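Planning for the Second Arm: How Skilcombe Rebuilt Its Equipment Budget

January 25, 2023

Laboratories that buy robotic arms tend to budget for the arms. The purchase price is known early, it fits on one line, and it is the figure a finance office will ask for first. The robotics teaching laboratory at Skilcombe prepared its first request in that manner two years ago, and has spent part of this month preparing a very different one.

The laboratory's work is tabletop manipulation. Students and staff study how a machine finds, grasps and places small objects, and much of the program rests on painted wooden cubes.

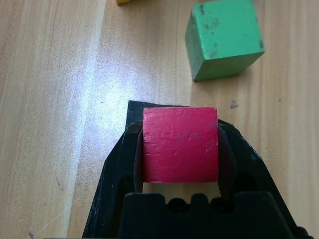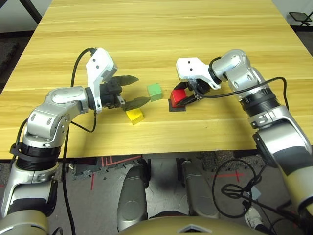 Polat, writing to the laboratory after reading a draft of the plan, objected that the cubes and the table had been left out of the costs altogether. Small items of this kind, the letter argued, are replaced so often and so informally that no one can say at year's end what they cost, and a funder who sees a request for arms alone will assume that everything else is free.

The objection was accepted. The revised plan now opens with a schedule of consumable and low-value items, covering blocks, grip pads, tape, cable ties and replacement fingers. Together they come to $300 a month. The sum is modest beside the price of an arm, but under the old arrangement it was drawn from a general supplies account shared with three other laboratories, and by spring that account was usually exhausted.

The larger change concerns the arms themselves. Skilcombe had intended to replace both units of a two-arm station at once. Quotations were sought from two suppliers, Itoseck and Nometberg, and each was asked to price the same set of requirements: the arms, the grippers, the wrist mounts, a support agreement and delivery to the laboratory floor.

The replies were difficult to compare. Itoseck quoted the lower price for hardware but treated the wrist mounts as custom parts, with a separate charge for each revision. Nometberg included the mounts and one year of support, at a higher figure, and offered delivery in 14 weeks. Neither supplier had included installation, and neither had mentioned the power and network work that a new station requires. The laboratory wrote to both again with a fixed form on which every blank had to be filled in.

That form has become the most useful part of the exercise. It runs to 7 pages and asks for the price of each gripper finger as a spare, the expected life of cables that flex with the arm, the hourly rate for remote assistance, and the terms on which a failed joint may be returned. It also asks how long the supplier will continue to stock parts for the model offered. One of the two firms needed a second month to answer this last point.

With the forms in hand, the planning group set aside the idea of a single purchase. The station will be renewed over two budget years – one arm in the first, the second when the first has completed a full teaching cycle. The older arm will remain in service during the interval and will then be kept for parts. This means that for a year the station will run with unmatched arms, and the software staff have asked for additional hours to keep the two in step. Those hours are now a line in the budget, under labor.

Staff time was the other omission in the earlier request. A station used for manipulation studies must be reset between attempts, checked for wear and recalibrated after any change to a gripper. The old plan assumed that students would absorb this work. The new one assigns a technician for part of each week and records the cost against the station.

Space has been treated with similar care. The plan reserves room for cable runs, for an operator to stand and for a second table, and it includes floor marking and a small allowance for storage. Insurance and electrical inspection appear on a separate sheet, as the institution pays for both centrally.

The total is higher than the one submitted two years ago, and the planning group expects questions about it. Its answer is that most of the increase was already being spent, from other accounts and without a record. The request will be reviewed alongside those of the other laboratories, and the quotations from Itoseck and Nometberg will be renewed if a decision is not reached before they expire.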